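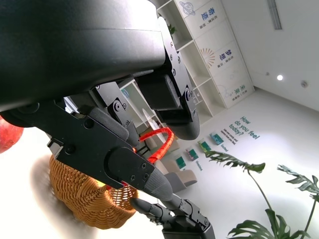 Apple and basket on the white table, tall shelves behind.

The fruit table is back!

If you've been up to the second floor at Gistitz lately you'll have noticed that the long white table has a job again. Fruit, every Tuesday, from 8:30 in the morning until it runs out. We had a try at this last winter with paper bags and a sign-up sheet, and it was fine, but the bags split and the sheet went missing, and the whole thing faded away by spring. So we've started over with baskets, and what a difference a basket makes.

I'm a little bit in love with these, I admit. They're woven wicker, round, a golden orange-brown color, with a tight braided rim that feels good in the hand when you pick one up. Against the white tabletop they look so warm. They came from Yusof, the home goods shop down by the bus loop, and the people there let us go through the whole stack until we found the ones that sat flat. (Do check this if you ever buy one. Set it down, press on the rim, and see if it rocks.) A quick brush with a dry paintbrush gets the crumbs and bits of stem out of the weave. Please don't rinse them in the sink, they take forever to dry and they'll go out of shape.

The apples are from Grondorik, out on the county road, and they are the good kind – red, speckled, shiny, with a real snap when you bite in. We went through 61 of them the first week and 42 the week after, which was the week half the building was off at the trade show, so I call that a strong showing. Pears are on the way in a few weeks. The orchard is also offering a small yellow plum, but those are soft and may need a bowl with a towel in it. We'll see.

A few things people have asked me in the hallway:

Can I take two? Yes. If you're coming by after lunch and there are plenty left, take three.

Do they need washing? They get a wash before they go out, but the sink is right around the corner if you want to do your own.

Where do the cores go? In the green pail under the counter, not the paper bin. The pail goes to the garden plot behind the parking lot, where the compost is doing very nicely, thank you.

Can I bring fruit from home? Please do! Somebody left a bag of backyard lemons last week and they were gone in 39 minutes. Put it in one of the baskets with a note that says what it is, and leave the biggest fruit at the bottom so nothing gets squashed.

While we're on the subject of that room, have you taken a proper look at the tall white shelving unit? I walked past it for ages with my head down. The panels have printed drawings and Chinese words on them, and they're lovely. Near the top is a blue planet with a ring next to 奋斗, "strive" or "work hard." Lower down is a sunburst in orange and blue with 梦想, "dream," and farther down, in green, 未来, "future." I like to eat my apple standing there and reading them from the top. My pronunciation is coming along slowly.

The open cubbies are for shared things: napkins, the little cutting board, the recipe cards. If you finish the napkins, more are in the supply closet on the left as you come out of the elevator. The closed cabinets belong to the Uvent team, who need to get into them during the day, so let's keep the floor in front clear of backpacks and boxes.

And speaking of recipe cards, we need more! So far there's a baked apple with oats, a very sharp apple and cabbage slaw that I've now made twice, and a one-line card that just says "peanut butter," which I can't argue with. Blank cards are in the same cubby as the napkins. Short recipes are best, anything a person could make after work with a tired brain and one pan.

Next order goes in to Grondorik at noon on Friday. If you have strong feelings about green apples versus red ones, drop a note in the cubby before then.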